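Quelles règles pour un bras qui travaille dans une unité centrale ouverte ?

Question posée par Meron Tamiru

Bonjour à tous ! Je débute en robotique (je viens de la maintenance PC) et on me demande d'écrire les consignes d'un poste où le bras va chercher le processeur dans son socket. Mon brouillon tient en trois lignes : alimentation débranchée, bracelet antistatique, vitesse réduite. Ça me paraît maigre.

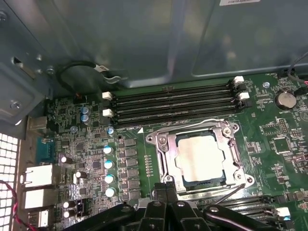 Ma vraie hantise, c'est le levier et les broches du socket. Est-ce qu'il existe une règle pour l'approche au-dessus du composant, ou chacun se débrouille ? Et il faut une analyse de risques complète même avec un bras collaboratif ?

2 réponses

Obsa Birhane
Oui, il la faut, et c'est l'erreur que je vois le plus. « Collaboratif » sur la fiche du bras ne couvre ni la pince, ni la pièce, ni les bords de tôle. Regarde ISO 12100 pour la méthode, puis ISO 10218-2 pour la cellule. Pour l'antistatique, IEC 61340-5-1 — et pense à la pince, pas seulement à l'opérateur !

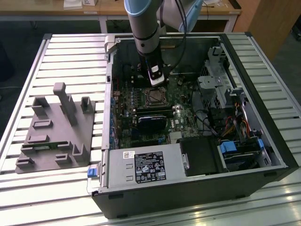 Chez Grindora, où j'ai fait mes armes, on notait tout sur une page collée au poste. De mémoire :
approche verticale, jamais en biais, avec un point d'attente 100 mm au-dessus de la carte
30 mm/s maximum une fois sous le bord du boîtier
câbles écartés et attachés avant le départ du cycle
boîtier bloqué, on vérifie en poussant à la main
personne ne met les doigts dedans tant que le bras n'est pas en arrêt sécurisé

Ces valeurs sont les nôtres, aucune norme ne te les donnera. À toi de les valider avec ta pince. 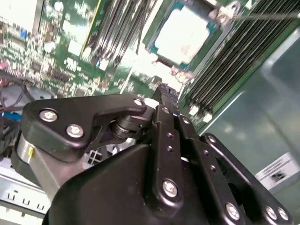
Ah, et limite aussi la force de serrage. On a plié un socket comme ça un matin, vers 10 h, et j'entends encore le petit crac... Depuis, toute modification de trajectoire passe par un essai à vide, sur une carte morte, signé par deux personnes.

Etenesh Wako
Nous on met juste la vitesse au mini et ça passe. Par contre débranche vraiment le cordon, l'interrupteur ne suffit pas.

Commentaire de Meron Tamiru
Merci Obsa, je reprends la page collée au poste telle quelle ! Pour l'arrêt sécurisé je dois encore voir avec mon intégrateur.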